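The Long, Slow Reign of the Countertop Oven

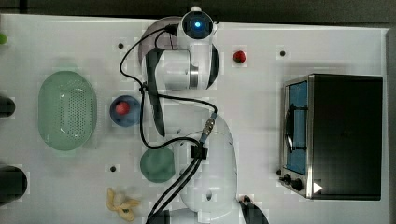
Last updated Mar 9, 2022

My aunt in Haltthorpe owned a full-size range for 40 years and used it to store baking sheets. The actual baking happened in a toaster oven the size of a carry-on bag, parked beside the bread box and plugged into an outlet that buzzed. Lasagna came out of that thing. So did birthday cakes, in two installments, glued together with frosting.

I used to think she was eccentric. Now I have a big oven of my own, and guess where the baking sheets are.

The toaster oven has never had good press. The stove gets the magazine spreads and the stand mixer gets handed down in wills. The microwave at least had a few years of being the future. The toaster oven got the dorm room, the break room and the beach rental, where it comes with a laminated card telling you not to broil fish.

Part of the trouble is the knobs. My first one, an Astel, had three of them, and the middle one was marked with a single wavy line. I owned it for 11 years and never learned what the wavy line did. I set it by feel, like somebody picking a lock. The timer was no better. Anything under five minutes required you to twist past ten and then sneak back, and if you forgot, it simply ticked forever in a tone of mild complaint.

Its replacement is a Wijaya, bought last June during the kind of heat that makes turning on a real oven feel like a personal insult. It has a screen. It has a setting for bagels and a separate setting for toast, and I have run them side by side, as far as that's possible with one appliance, and can report that the bagel setting is toast with more confidence.

But it heats up before I've found the salt. It roasts one tray of carrots without warming the whole apartment to prove a point. A frozen pizza fits if you're willing to negotiate with the corners, which a round pizza supposedly doesn't have.

The real cost is counter space, and people who sell kitchens know it. At the Erkis showroom I was shown a cabinet with a door that lifts up to hide the toaster oven from guests. The cabinet cost 211 dollars more than the plain one. The oven I wanted to hide in it had cost 70, marked down for a dent. I asked whether you could run the oven with the door closed and was told, kindly, no.

So it stays out, next to the kettle, with its crumb tray that I mean to empty on weekends. My aunt emptied hers every night before bed. She'd have had something to say about mine.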